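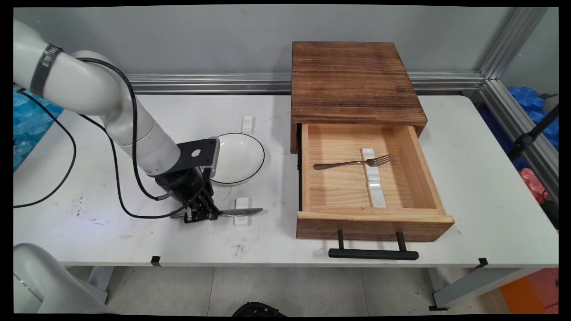

Vittoria Valentini asked whether the dining room walk could be cut down to the exits and the extinguishers, given that the kitchen gets its own inspection. It stays in full for now. Most of the open items from last time were on the dining side.

Hekmont House - Kitchen and Dining Room Safety Check
February
Checked by: Lefteris Fragkou
Copy to: Paraskevi Papadakis

DINING ROOM

1. Exit doors open fully from inside - OK
Garden door sticks at the bottom. It opens, but needs a shoulder. Sand it down before spring.

2. Aisles between tables at least 32 inches - OK
Window row was tight. Moved one table back and measured again.

3. Floor free of loose edges and spills - NOT OK
Carpet strip at the serving hatch has lifted again. Taped for now. Needs screws.

4. Chairs sound - NOT OK
2 chairs with loose back legs taken out of use and put in the store room. Please don't bring them back out for the Sunday crowd.

5. Plates and glasses free of chips - OK
One tumbler thrown away.

6. Emergency light over garden door - OK
Held for the full test.

KITCHEN

7. Extinguisher in place, pin and seal intact - OK
Tag initialed.

8. Fire blanket reachable from the range - NOT OK
Hook is behind the new Kouris shelf unit. Move the hook, the shelf is bolted.

9. Knives stored in rack or drawer insert - OK
Bread knife was in the sink at 9 a.m. Spoke to the morning shift.

10. Refrigerator at 40 F or below - OK
Door gasket is getting stiff. Evdokia Triantafyllou has the part number.

11. First aid kit complete - NOT OK
Short on burn dressings and blue bandages. Box of 12 dressings ordered from Skekunen.

12. Hot water at hand sink - OK
Slow to come through, same as last time.

CARRIED OVER

Hood filters: cleaned, closed.
Back step light: still out. Bulb is fine, so it's the switch.

Next check in March. Items 3 and 8 to be fixed before then. Leave the signed sheet in the tray by the office door.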